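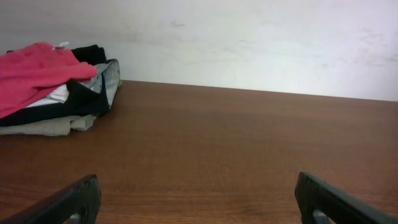
Mareike Böttcher wrote in to say that I had the whole thing upside down. You buy the arms first, she said, get the best ones you can possibly afford, and then you scrape together whatever's left for the rest, and if the rest is a kitchen table and a bag of old shirts then so be it. Her view is that a good arm on a bad table is still a good arm, and a bad arm on a good table is a waste of a table.

I've been chewing on that for a couple of weeks now and I still don't agree, although I do like the line about the table.

For anyone who missed the last column, I was complaining about how small outfits budget for robot equipment. I've sat through a lot of these planning meetings over the years (more than is good for a person) and they nearly all go the same way. Someone puts up a slide with the arm on it. Everybody looks at the arm. There's a long talk about reach and payload and whether we should go for the next size up, and then, ten minutes before lunch, someone scrolls down to a line that says "misc." and we all agree that it looks fine and go eat.

I think "misc." is the job. The arm gets you in the door, but what you'll be spending money on in month four is all in that one lazy little word, and if you didn't plan for it you'll be begging for it.

Take laundry folding, which is what we've been doing at Bindum. When I first put the plan together the arms came from Tevham, two of them, with the grippers and a cable set, and I had the price on that nailed down to the dollar. I was very proud of it. Underneath I had written "table, clothes, etc." and given it 800 dollars, a number I picked since it looked like a number that a sensible person would pick. A table is a table! How much can shirts cost?

The final figure for that line was 2439 dollars. I went back through the receipts to see where I had been robbed, and I hadn't been. Every bit of it was ordinary. Finger pads. A second cable set, then a third. A lamp, and then a better lamp when the first one put a shine on the tabletop that the cameras hated. Shipping, which I never once remember to include, and I've been doing this long enough to know better. And clothes, more clothes than I would have believed.

Let me stay on the clothes for a minute, as that's where I think most plans are at their silliest. People will spend an afternoon comparing joint encoders and then teach the thing to fold using one gray T-shirt. One! It gets very good at that shirt. Then you hand it a shirt with thick lettering on the front, and the printed part is stiff where the rest is floppy, and you're more or less back where you started. You need black things and white things, thin things and heavy things, stuff with tags that stick out, stuff that's been through the wash so many times it has no shape left. I bought our first batch secondhand, 35 pieces, and felt rather clever about it until I saw that nearly all of them were men's mediums in cotton. We went out and bought again in March.

They also wear out. Shirts that get picked up and put down all day by hard fingers don't last the way yours and mine do. Seams go, hems curl, the necks get long. So clothes aren't a purchase, they're a subscription, and you ought to write them into the plan as so much a month the way you would with coffee.

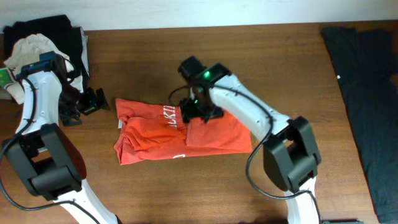
A red one, partly folded, with both arms over the table.

Now, Mareike's argument, to be fair to her, is about what you can change later. You can always get a different table, she says, and you can always get more shirts, but once you've bought a cheap pair of arms you're stuck with them for years. I see that. If you're a big company with a purchasing department that will approve a new lamp by four in the afternoon then she's right and you should stop reading me and go listen to her.

Most of us aren't that, though. Most of us get one shot at the money. You write the plan, someone signs it, and after that every single extra thing is a conversation. I know a group over at Urrutia who bought lovely arms, much nicer than ours, and then spent most of a season not using them while they waited on approval for replacement gripper fingers. The fingers were cheap! You could have paid for them out of your pocket, and I believe in the end somebody did. But there was no line for fingers, and with no line there's no form, and without a form you may as well be asking for a boat. Meanwhile those beautiful arms stood there with dust on their shoulders.

We had the fingers problem too, by the way, just less of it. The ones that come with the grippers are perfectly good for boxes and bottles and things that hold still. Cloth is a different animal. You want to get hold of one layer and leave the one under it alone, and a lot of fingers will either grab everything or slide right off. We tried a set from Anik that were softer at the tips and I liked them very much, and I also went through them faster than I'd care to admit. Would I buy them again? Yes, and I'd buy four sets on day one and put the other three in a drawer.

Cables, same story. If you've never lived with a pair of arms you may not think about cables at all, and I envy you. A cable that has to follow an elbow around all day long is going to have a hard life. It needs slack or it pulls, and if it has slack then it loops, and a loop will find something to catch on. I've seen people get quite artistic with clips and sleeves and bits of hook-and-loop tape, and all of that costs money too, just never enough at one time to make anyone write it down.

So what do I do now? I take whatever the arms cost, all in, and before I let myself look at anything else I set aside 20 percent of that for the stuff around them. I don't itemize it much. I used to, and I would spend days guessing at the price of things I ended up not needing, while the things I did need weren't on the list. These days I write one honest sentence about what the money is for (wear parts, work surface, lighting, things to practice on) and I defend the total. If that means the next size down on the arms, I take the next size down. I've done it twice and I haven't missed the extra reach yet.

People push back on this, and the pushback I get most is that it looks like padding. A manager sees a lump with no quantities next to it and starts reaching for the red pen. I've got some sympathy there, I've been that manager. What has worked for me is bringing the receipts from the last job, the real ones, in a fat envelope, and letting them leaf through it. It's dull reading. Pads, clips, a lamp, a bag of towels, pads again. By the third page they usually want to hand it back and talk about something else.

The other pushback is from the engineers and it's harder to answer, because it's really a matter of taste. They'd like the better arm. Of course they would! I'd like it too. It's a nicer thing to work with and it's a nicer thing to show visitors, and nobody has ever brought a guest over to admire the spare fingers in the drawer. There's some value in that, I won't pretend there isn't. People work harder on gear they're fond of — I do, anyway.

But I'd ask them to think about what a normal afternoon looks like. It's a table, a heap of clothes at one end of it, and somebody wanting one more try at getting a sleeve to lie flat. Whether you get that one more try depends on whether the pads have gone bald and there's another set in the building. The arm spec hardly comes into it.

Mareike, if you're reading (and I know you are, you always write in), I'll meet you partway. I'll grant you that there's a floor. Below a certain quality of arm it doesn't matter how many shirts you own, and I've met a few of those arms and would cheerfully never meet them again. Where that floor is, you'd know better than I would. Write and tell me, with prices please, and I'll run it next time with my own figures next to yours. I'd also like to know what you paid for your table.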